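The 200-day drawing challenge, and why I'm not convinced

3/5/21

Kirsty Prendergast sent me the link again last night, so I suppose I should write something. For anyone who has missed it, the idea is that you draw something every day for 200 days, post all of it, and at the far end you have a style and an audience. There's a paid version with a workbook. Kirsty is on day 123 and says it has changed how she sees herself. I'm glad for her. I'm also looking at her pictures, and the ones from the first month are better.

I said this to her, by the way, so I'm not being sneaky. She said I was missing the point and that the pictures don't matter, it's the turning up. Fine, but then why am I being asked to buy the workbook to improve my pictures?

I did try something like it, two years ago in August. I lasted longer than I expected. What I remember is sitting down at ten at night with a biro and drawing the kettle again, quickly, so I could photograph it and go to bed. I have nine kettles in that sketchbook. I don't think I looked properly at the kettle once after the second one.

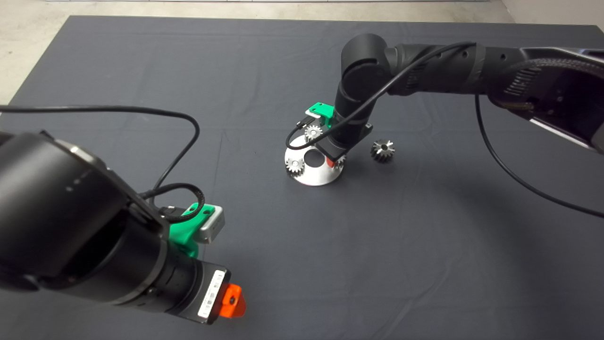 What the followers are worth

The other half of the promise is the audience. Marlies Ortner, who I shared a stall with at the Ivcombe makers' market, has 3365 followers on her lino print account and was kind enough to tell me what that comes to in money. In her best month it sold four prints. One of those went to her aunt.

She sells more than that on a drizzly morning in Ivcombe, to people who came in for the cheese.

I'm not saying nobody makes a living online. Clearly people do, and some of them are very good. But the ones who tell me how to do it mostly seem to make their living from telling me how to do it, and I've started checking. Go and look at the shop page of whoever is giving you advice. If there are two prints and six courses, you know where the rent comes from.

Ikechukwu Okafor disagreed with me about this in the comments last time, and he had a fair point, so I'll repeat it. He said teaching is a perfectly decent way for an artist to earn and always has been. Yes. I had a life drawing teacher at evening class who was worth every penny, and I never saw a finished picture of hers. The difference for me is that she was teaching drawing. She never once mentioned my reach.

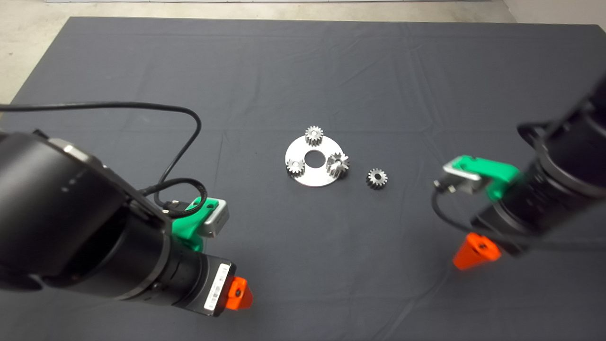 And then there's the niche business. "Find your niche" has been said to me so many times that I did sit down and try. I made a list. Boats, hedges, old women at bus stops, hands. I like drawing all of those and I don't see why I'd give up three of them so that a stranger can sum me up faster. Ekaette Bashir has painted nothing but allotment sheds for years and people hold her up as proof that it works, but if you ask her, she'll say she just likes sheds. She'd got through dozens of them before anyone bought one.

I could be wrong about all this. I've sold very little this year and I'm hardly in a position to lecture. Perhaps if I'd kept on with the kettles I'd be the kettle woman by now, with a waiting list.

What I'm doing at the moment is one drawing a week, on decent paper, and it takes as long as it takes. Last week's was the hedge behind the surgery and I spoiled it on the third evening by fussing with the shadows. I'm having another go at it. I'll put it up here if it comes out, and if it doesn't you'll have to take my word that I was working.

Kirsty, if you're reading, day 31 was lovely. The one with the gate. Do more like that, and skip a day if you need to.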